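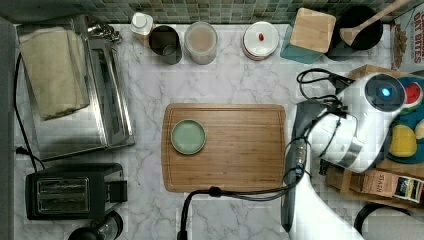

Figure 6. Cutting board with a small pale green dish, seen from above.

4.2 Vessels of Unstated Size

Recipe writers are strict about flour and relaxed about what the flour goes into. The Cladine corpus holds 1000 recipes from community cookbooks, and the phrase "a small bowl" turns up in 228 of them. Only 34 of those give any clue to capacity, and we were generous in deciding what counted as a clue. One Devberg cookbook asks for a bowl "the size you would use for olives," which assumes a good deal about the reader's olives.

We coded each mention by what the recipe later put into the vessel. Where the contents could be measured, we added up the volumes at the point when the bowl was fullest. Eggs were converted using a fixed volume per egg. Pinches were ignored. Herbs were a source of disagreement between coders, one of whom packs parsley down with a thumb and regards anything else as cheating. We settled on loosely filled measures and moved the parsley recipes to the end of the coding schedule, when tempers had improved.

The smallest of the small bowls held a pinch of saffron and a spoonful of warm water. The largest was given the full marinade for a leg of lamb and, two steps later, the lamb. We checked this entry against the printed page in case of a scanning error. The page is quite clear. The same book calls for a "large bowl" to hold the garnish, and we have left both entries in the data as printed.

Terms for flatter vessels were worse. "Dish," "saucer" and "shallow bowl" were used for the same object in the Jenham books, sometimes within one recipe, so that a cook reading carefully would wash three things where the author had washed one. The Kamolrat coding scheme, which we adopted for the rest of the study, treats these as separate categories. We merged them after the second week, having found that our own labels changed with whoever had most recently eaten lunch.
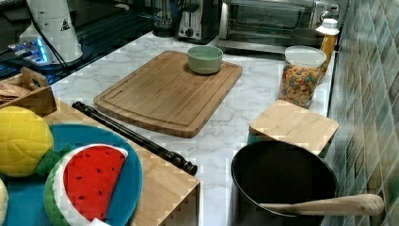
Placement is a further gap. A recipe will often tell the reader to set the bowl aside, and it almost never says where aside is. In the older books the instruction may assume a kitchen table with nothing else on it, a piece of furniture for which we have no direct evidence. Newer recipes sometimes say "keep nearby," and a few suggest leaving chopped ingredients on the board until they are needed. That advice removes the bowl from the recipe altogether, and we coded it as missing, although several of us now cook this way.

Recipes that set aside more than one bowl raise a problem of reference. By the final step, "the bowl" may mean any of them, and the reader has to work out which by thinking about what dessert would taste like with the garlic in it. We marked these cases as ambiguous unless the contents were named again in the same sentence. Section 4.3 applies the same test to pans, where the usual word is "medium."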